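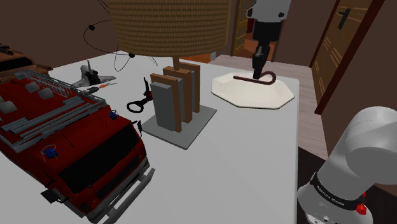
Simulated table, cane over the bowl, fingers at the shaft.

Morning on the grasp planner, afternoon on the controller. Remedios Robles had left a note from Diltdale saying the planner was slow on the Skornach scenes, and she was right. It samples 800 candidate grasps per object, then checks every one against the full collision mesh, including the ones that start inside the table. I moved the cheap table test to the front and cut the samples to 400. The chosen grasp on the cane came out the same as before.

The cane is still the awkward object. Planner likes the straight shaft, which is fine until the hook drags the centre of mass well off to one side and the thing rolls between the fingertips. Added a torque term to the score. The weight is a guess for now and wants a proper sweep.

Approach path next. The lamp is the tallest thing near the bowl and the shade is a plain convex hull in the collision model, so clearance there is generous. The fire truck is the opposite: the ladder rail and beacon guards were exported at full detail, and distance queries against them eat most of the time in each planning call. Swapped in boxes for the truck, left the shuttle alone because I want the wings kept accurate.

After lunch, the controller. Fingers chatter on contact when the gain is at 400. At 100 they settle but close late, and the Haslam logger marks the grasp as timed out. Tried ramping between the two on first contact – better, though the contact flag itself flickers for a few steps and the ramp restarts each time. Needs a latch.

Merged the planner change into Fodadholm. Kept the ramp on its own branch.

To do: latch on the contact flag, sweep the torque weight, ask Remedios which friction value she is using for the bowl. Mine was copied from an old config and I don't trust it.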